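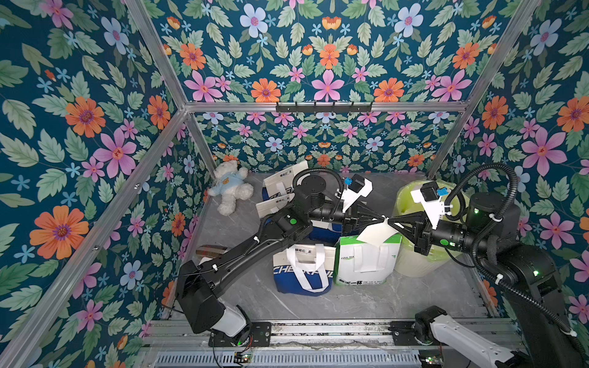

Rusgate dash unit: wait for the new one or buy now?

palumbo_a
My 2014 hatchback still has the factory radio and I want maps on a decent screen. Rusgate showed the new Ultton head unit in February for $274 and says it ships in the summer. The old model is down to $100 less at my local shop. Is the faster chip worth waiting for?
Adelmo Palumbo

torqueline6
Wait. I have the old one and it takes 20 seconds to show the backup camera after a cold start. By then I'm out of the driveway.

otis_k
Mine takes 6. Did you install the update? They put it out on the support page and never pushed it to the units.

torqueline6
Installed it twice. Same result. Could be the harness, I used a cheap adapter.

otis_k
Then it's the adapter. I wouldn't blame the unit for that.

greywagon
I don't agree with waiting. Car electronics slip every year. They promised voice control on the last one at the show and it came out without it. Buy what is on the shelf.

torqueline6
Voice control did come, just late.

greywagon
It came for half the cars on the list. Mine wasn't one of them.

palumbo_a
I don't care about voice. Does the old one keep the steering wheel buttons working?

otis_k
Yes, with the right adapter. Ask the shop for the part number before you pay.

palumbo_a
OK, calling them at lunch. Will post what they quote for the install.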